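Dorkberg compares two hand-held gripper sets ahead of October rollout

Thursday, June 4, 2020

The handling group at Dorkberg has finished the first round of a comparison between two hand-held gripper designs, the Hevance and the Rawashdeh. Both are used in pairs by an operator to record two-handed tasks, and the recordings are later used to program a pair of fixed arms. The group plans to pick one design in October.

Each design was used for 3,000 recordings over six weeks. The tasks were short: lift a lidded food container out of a wire basket, set it down, turn it, put it back. Containers were chosen with smooth, slightly flexible walls. Gerardo Melis, who ran the bench, said rigid boxes had been dropped from the plan early on, as both designs handled them without trouble and the results said little.

"A soft wall moves when you press it," Melis said. "You find out quickly whether the two sides are closing at the same rate and whether the pads are holding or sliding."

The group logged slips, dropped lids and lost tracking. A recording was thrown out if the position data from either hand had a gap longer than three frames. On that rule the Hevance set lost 1,079 recordings in the first round, most of them in the opening two weeks. A change to the controller's time stamps brought the losses down, and the Rawashdeh set was run with the corrected version from the start. Elli Harju, who keeps the data, said the two totals should therefore not be compared directly. The first two weeks of the Hevance work will be repeated.

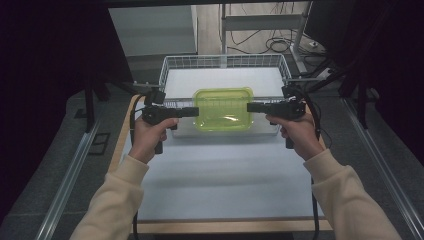
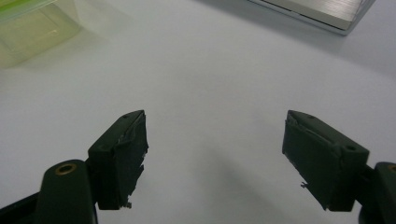
Gripper trials at Dorkberg. First picture: a lidded green container between the two gripper tips. Second picture: worn padding on the inner faces of the fingers.

Pad wear is the other open question. The inner faces of the fingers take most of the load, and a torn covering changes the grip from one day to the next. Pentti Saarinen has asked for a fixed replacement interval to be written into the test plan — until now, pads were changed when an operator reported a problem. Three covering materials will be tried in the second round, with the finger blocks left as they are.

Operators were also asked about weight, handle angle and cable drag. Cable drag drew the most complaints, mainly on tasks where the hands cross. Raili Heinonen is working on an overhead cable guide that would take the pull off the wrist. A battery version was looked at and put aside, as it would add mass behind the hand.

Camera placement stays unchanged for now. The finger camera gives a clear view of the contact area but loses sight of large objects at close range, and a head camera is used to fill in the rest.

The second round begins when the new pads arrive. Results for both designs will be reported together, using the same controller version and the same rule for discarded recordings.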